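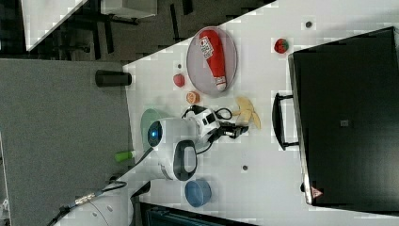 Figure 3. Tabletop with gray tray, bottle and fruit.

3.2 Lap records and the September sessions

The timing sheets for the Ladstead hill course are the main source for this section. They survive in two runs. First run is typed, mostly complete, kept by the club. Second run is handwritten, with gaps, and was copied out later by at least two people whose sevens and ones are hard to tell apart. We used the typed run wherever the two overlap and the handwritten one only to fill in.

Total entries after cleaning: 1,834. An entry is one timed climb by one driver in one car. Practice climbs are kept in if the sheet gives a time to the tenth, dropped otherwise. Of the full set, 1,135 come from dry meetings and the rest from wet or mixed ones, going by the clerk's own note at the head of each sheet. We did not try to second-guess the clerk. Mixed is a messy label and we say more on that in 3.4.

Class boundaries moved twice during the period. The small-engine class was split, then merged again under a diffrent name, and drivers who had been in one class turn up in another with no change of car. Coded by engine size as entered, not by class name. This matters for the comparison with Ciltness, where classes never changed but where the course itself was shortened at the lower end.

The Ciltness sheets are cleaner. Printed forms, one clerk for nearly the whole period, split times at the second hairpin. Shortened course is the problem. Raw times before and after the change cannot be put side by side, so for Ciltness we work with the upper split only, hairpin to finish, which was not touched. That leaves 844 usable climbs. Fewer than we hoped. Enough for the driver-level model, thin for the wet subset.

Sýkora cars. These need a separate note. The marque shows up in both sets of sheets, always in the larger class, and always driven by people who also raced something else in the same season. That makes them useful: same driver, same hill, two cars, sometimes the same afternoon. We treat these pairs as the backbone of the car-effect estimate in section 4. The works cars and the customer cars are not told apart on the Ladstead sheets. On the Ciltness sheets a small W appears next to some of them, which we read as works, though a reader who knew the paddock told us it could mean wets. Results are given both ways in Table 5. The difference is small in the dry set and not small in the other.

Flallance is the third venue and the odd one out. It's a circuit, not a hill, and the club ran it as a sprint: one car at a time, standing start, two laps. We include it because many of the same drivers went there at the end of the season and because the September meeting was run to hill climb rules. Only that meeting is used. Sixty drivers is the usual cutoff in earlier work for a stable driver effect, and the Flallance list just reaches it, 60 names with no doubles once spelling is fixed.

Spelling was most of the labor, to be frank. Nicknames, initials, a few drivers entered under the name of the garage. Matching was done by hand against the published entry lists, two readers working seperately, disagreements settled by going back to the sheet. Where it could not be settled the climb stays in with an unknown driver code. The unknowns are slower than the named drivers on average, as you would expect if the clerk only bothered with full names for regulars.

One thing we did not correct for: running order. Later climbs are faster in the dry, at all three venues, and the favorites usually ran late. So part of what looks like driver skill is a cleaner road with more rubber down. The typed Ladstead sheets give running order, Ciltness gives it for some meetings, Flallance not at all. We put running order into the model for Ladstead alone and report how far the driver effects move (section 4.3). They shrink a bit at the top of the list. The ranking of the first few does not change, the middle shuffles.

Timing gear. Hand-held watches in the early years, then a beam. Switch date for Ladstead is known from the club minutes, for Ciltness only guessed from the point where the times begin to carry a second decimal. Hand times were left as written. Some authors add a fixed correction and we looked at doing so, but the correction was worked out for a different start procedure and would probably do more harm than good.

The cleaned file was frozen on April 5, 2021. Later finds, including a folder of wet-weather sheets from Ladstead, are not in the tables below.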